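Search this site
Enter keywords
Go

Up the back lane to the old weigh house

January 9, 2020

I have walked past the entrance to Toprak Lane for most of my adult life and never gone up it until last September. It opens off the main street in Cuvville between a chemist's and a shop that has changed hands so often I no longer know what it sells. The opening is low and you have to turn slightly if someone is coming the other way.

The name puzzled me for a while. The town guide, the one with the green cover, says it comes from a family of rope merchants who held most of the ground on the north side. The older maps call it Tanners' Entry, and one of them gives it no name at all. I went to the local studies room at the library to look at the property rolls and found the Topraks listed as owners of two houses and a yard, though nothing about rope. They may have been in rope. The rolls don't give trades for that street.

Past the first bend the lane widens into a court. Three sides of it are stone houses with outside stairs, and the fourth is the weigh house. The earliest mention of it I could find is in a burgh account for 1329, where a payment is entered for mending the roof. So the building, or one before it on the same spot, was already old enough to leak. What stands there now is mostly much later. The lower courses are rough and dark, the upper ones are squared, and the join between them runs at an angle across the front wall.

Inside there is one long room with a gallery at the far end. Wool and hides were weighed on the ground floor and the clerk sat above, where he could see the beam. The hook for the beam is still in the ceiling. The fireplace has been blocked, and there is a date cut into the lintel that I could not make out even with a torch.

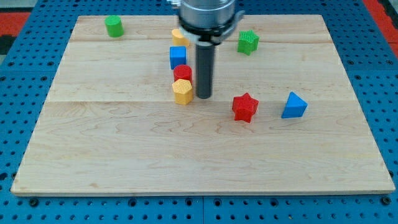 When did the weigh house stop being used for weighing?

The last entry in the weigh book is from the 1790s, when the market moved down to the harbour and a new public scale was set up there. After that the room was let as a grain store, and later as a school.

The school is the part people in town remember being told about by their grandparents. It took roughly 40 children in the one room, which must have been tight. There are initials scratched in the window stone on the court side, low down, at about the height of a child sitting on a bench. I looked for my own family's and didn't find any.

On the way out I took the other passage, which comes down to Gukano Stairs. These are steep and badly worn on the left side, so keep to the right and use the rail. At the top there is a well head, capped with a single slab, and a small plaque which gives the wrong century for it. The guide has the right one. I wrote to the council about the plaque and got a polite reply saying it had been noted.

The stairs bring you out beside the burial ground. The gate was locked when I went, but you can see most of the older stones over the wall. One of them has a pair of scales carved at the top, and I would like to know if it belongs to one of the weigh house clerks. The inscription faces the other way. I'll go back when the gate is open.

If you want to do the same walk, start from the main street end and go uphill, as the signs only face that way. The court is open in daylight. The weigh house itself is open on the first two afternoons of the month, and there is no charge. Parking in the square is limited to 2 hours, which was enough for me with time left over for a cup of tea.

I still have the harbour scale to write up, and my notes on the rope question, if I get any further with it.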